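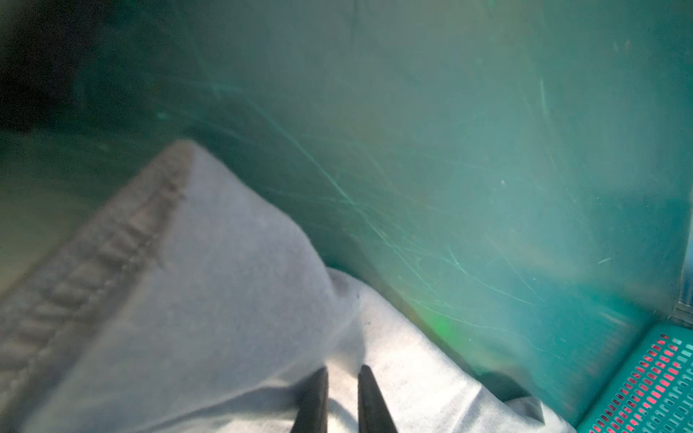
Lirnamthorpe Textile Reuse – Sorting Room Equipment

Storage totes, translucent, teal-green

The sorting room buys totes more often than it buys anything else, and most of what gets said about totes in catalogs is nonsense. This page covers the see-through plastic ones we keep for knitwear, what they do well, what they do badly, and how to ask for them. It replaces the page that called them "the complete soft goods solution," a phrase lifted straight from the supplier's leaflet.

The supplier is Benkirane. They sell the tote in clear, smoke and teal-green. We took the teal-green because the clear was out of stock, and then kept ordering it so that everything would match. There is no performance difference between the colors, whatever the sales sheet says about tinted plastic being kinder to fabric. Our clothes stay in a tote for a few days. Sunlight doesn't get much of a chance at them.

What it's used for

Sweatshirts, sweatpants, hooded tops, light sweaters. The gray sweatshirt-weight knit in the photo is typical of the load: soft, a little fuzzy on the surface, bulky once folded, with a ribbed band that puckers along one edge and won't lie flat for anyone. Knit of this kind is a poor match for shelves. It slumps sideways, slides into the next pile, and by the afternoon you have one long drift of gray. A tote with four walls stops that. So would a cardboard box, and for years a cardboard box did.

Don't use these totes for shoes, belts, anything with hardware, or damp returns. Damp returns go on the rail first. A lidded plastic tote will keep a damp sweatshirt damp for as long as you like, and the smell gets into everything packed on top of it.

Can you see what's inside?

Partly. "See-through" is generous. The plastic is cloudy, and through the wall you can tell pale from dark and full from half full. You can't read a size label, and you can't tell a sweater from a sweatshirt. Benkirane's claim that the tote "removes the need for labeling" should be ignored. Label every tote on the short side, at the top, where the card holder clips on. If the card holder has snapped off, which happens often, use masking tape.

Light does come through well enough to help when you're checking the inside walls after emptying. Lint shows up, and so do cracks. We'd count that as a real point in its favor, maybe the only one the color deserves credit for.

Lint, specks and static

Pale knits show everything. A small dark speck on light gray fabric might be a crumb of lint, a bit of grit off the tote floor, or a mark that came in with the garment, and it's worth finding out which before it gets graded down. Try the lint roller first. If the speck lifts, carry on. If it doesn't, put the piece on the wash pile and let the wash decide.

The totes were sold to us as "anti-static." We have seen no sign of it. On dry winter days fleece-backed fabric clings to the wall, and fluff from the last load stays behind when the tote is tipped out. Wipe the inside with a barely damp cloth between loads and let it dry with the lid off. That takes a minute and works better than the Pruritz spray we trialed in September, which left a film on the plastic and a perfume on the clothes. There are still bottles of it under the sink. Please don't open another one.

Folding for the tote

The standard fold is in thirds lengthwise with sleeves in, then over once. We tried the tight roll that is popular online. It looks tidy in a photograph and saves very little room with heavy knit, and the ribbing comes out with a crease across it. We also tried no fold at all, dropping garments in as they come. For pieces waiting to be graded, that turned out fine, and it's now what we do. A rounded heap of knit in a tote does no harm to the knit. Fold after grading, when it matters.

Don't press the pile down to get the lid on. If the lid won't sit, the tote is full, and forcing it is how most of ours lost their corner clips.

What we have

The room holds 13 totes of this type. Three have no lid and are kept for ungraded stock only. One has a split near the handle and should have been thrown out already – if you find yourself carrying it, support it from underneath and leave it by the repair bench.

The older Stinesa totes on the bottom rack look similar but are not the same size. The lids will appear to fit and then pop off. Stinesa lids are marked with an S in black pen. Please keep it that way, as the factory sticker wore off long ago.

Stacking

The leaflet says the tote stacks five high. Ours go three high, on a flat floor, and no higher. Filled with sweatshirts, the bottom one bows at the sides, and a bowed wall is a wall that's going to crack. On the wheeled base, two is plenty.

Are they worth the money?

For knitwear, just about. They wipe clean, they don't soak up a spill, and the handles are comfortable even with a full load. Against that, the clips are weak, the card holders are worse, and the "lifetime" guarantee covers the body of the tote and nothing attached to it. We've had 11 clips fail and paid for every replacement.

A heavier tote would probably last longer. It would also be heavier, and the people lifting these all day have been clear about what they think of that. Until somebody sends us a sample that survives a winter in the sorting room, we'll go on reordering this one and go on taking the catalog copy with a pinch of salt.

Ordering and loans

Replacement lids and clips are kept in the cabinet by the door. Write down what you take. New totes are ordered in packs, so requests are held until there are enough to fill one, and a single tote can't be bought in a hurry.

Other groups in the building may borrow up to three totes for a weekend event. They need to come back empty, wiped out and with their own lids. Totes returned with tape residue, glitter or somebody's leftover raffle prizes will be handed straight back for cleaning.

Page last checked Saturday, February 3, 2018. Lid count not included, as two were still out on loan.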